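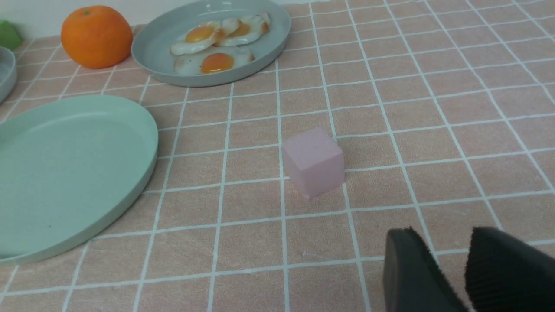 Three eggs, pink cloth, green plate waiting.

From: Gert Du Plessis
To: Tendley breakfast list
Re: Plates

Nomvula Engelbrecht wrote:
> Must the toast have its own plate? We have 4 slices
> and one of them always wanders off.

Let it wander. A thick slice looks fine alone on the green plate – very hotel, minus the bill.

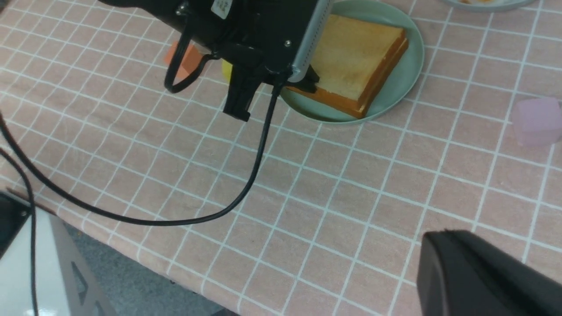

Stacking

The blue plate takes the rest. I've given up on neat piles. Mine lean, and the top slice stands up like it wants to leave. Keep the eggs on their own plate and put the fruit behind.
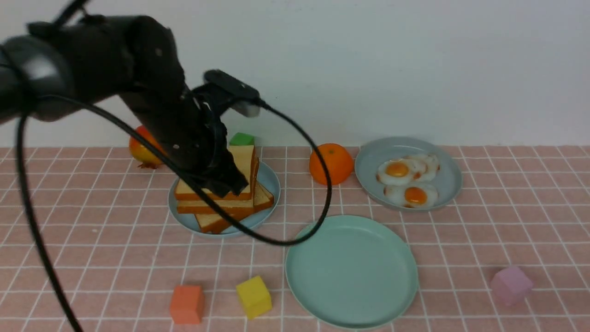

Does the pink cloth need ironing first?

Only if your mother is coming. I smooth it by hand and call it pressed.

Gert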